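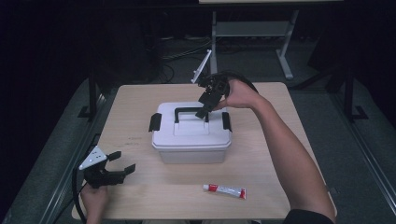

Re: [lemthorpe-teachers] Prepositions game, spare sets?

Hi Godfrey and everyone,

Godfrey Kinyua wrote:
> Has anybody got a prepositions activity that works with a mixed
> group? My Year 3s are fine with in, on and under, but it all falls
> apart when we get to between and opposite. I've got 90 picture cards
> left over from the food unit if they're any use. Half an hour at
> most, please, they wilt after lunch!

Yes! I do one called Lost Parcel and mine beg for it (well, most of them do). Draw a simple street map with a bank, a school, a baker's and so on, and give every pair a copy. One child secretly picks where the parcel is, the other asks "Is it opposite the bank?" or "Is it between the school and the park?" and the first one can only say yes or no. After six questions they swap. Your food cards would be lovely as the parcels, so they have to guess what's inside too.

I made up names for the streets, Simard Road and Nallberg Lane, and they think those are hilarious for some reason. Let them name their own if you have time, but watch out, I lost a whole lesson to that in May.

For the ones who race ahead, take the map away from the person asking. Much harder! I also let them write three clues for the next pair to solve.

I've got the map as a one-page sheet and can send it to anyone who wants it. It's best copied a bit bigger than the original, I set ours to 140 per cent on A3.

Does anyone have something similar for "next to" and "near"? Mine use them as if they were the same word.

Tyson McIntyre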